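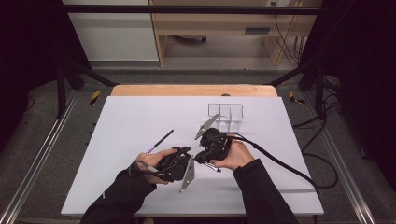 Can a machine sort small stuff into a divided tray yet?
I run the supply room for a small craft shop in Elolthorpe, and the job that eats my evenings is putting pens, brushes and other thin things back where they belong after classes. We use clear plastic trays with compartments, and on a white board like the one in the picture you can barely make out where the walls are. I can do it half asleep. I keep reading that robots can fold shirts and load dishwashers now, so is there anything a shop could buy that would do this? I have 28 trays to get through most nights. Budget is small but not zero.

Posted by traymender

Depends what you mean by "do". If every pen comes in at the same angle and every tray sits in the same fixture, this has been possible for decades and packaging plants do it all day. You don't have that. You have a pile, and the pile is different every night.

Two things make your job harder than it looks. Clear plastic is bad for depth cameras, so the machine may not find the divider, or may find it in the wrong place. And a thin stick gripped near one end can pivot between the fingers as soon as the other end touches something. You feel that and fix it without thinking. Many grippers have no sense of touch at all.

We tried a single-arm setup at the Jadmont plant where I work, sorting marking pens into bins. It got 60 out of 100 in the right slot on a good run, and someone had to stand there for the rest. Opaque gray trays helped more than any software change did. I would switch trays whether or not you ever buy a robot.

Posted by benchgrinder_mo

no. my brother in law bought one of those desktop arms and it took him 3 weekends to get it to pick up a marker. hire a teenager

Posted by Plusberg_Pete

Mostly agree with the first reply. I'd add that two hands matter here. People hold the tray with one and place with the other, or pass the pen across to turn it around. Two-arm systems exist but they cost more than a small shop should spend on this, and you'd still need someone to set them up.

What I'd do is cut down the sorting. Have each class drop pens in one cup and brushes in another before they leave. We did that at the Caldeira makerspace in September and the evening cleanup is a lot shorter.

Posted by lowshelf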